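Planning and Budgeting for Glove-Based Demonstration Equipment

Guidance for departments, issued 1st June

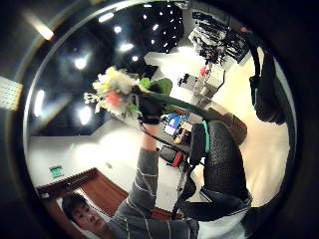 A bouquet held in a gloved hand, with equipment racking at the far side of the room.

Departments intending to record hand tasks for robot training should complete the steps below before submitting an order to the Letville purchasing office.

1. Define the tasks. List the objects to be handled and note which are fragile or perishable. Flowers, for instance, must be bought again for each round of work and belong under consumables.

2. Decide on the number of glove sets. Gloves are to be ordered in pairs and in the sizes of the people who will wear them. Departments should allow one spare pair for every two in use.

3. Request written quotations. At least two suppliers must be approached. Oltine and Quansah both hold current agreements with the office. Quotations should show cables, straps and chargers as separate lines.

4. Cost the room. Include shelving, a desk, a monitor and stands. A standard rack is charged at £350 and delivery at £161. Existing furniture may be reused if it has been inspected since April.

5. Set aside funds for repairs. Cables and straps wear out sooner than the gloves themselves. The office advises a reserve of about £1,244 for the first 12 months.

6. Submit the form. Attach the quotations, the task list and a floor plan showing power sockets. Applications for the Virnard shared store should be made on the same form, under section B.

Orders placed before written approval is received will be charged to the department concerned.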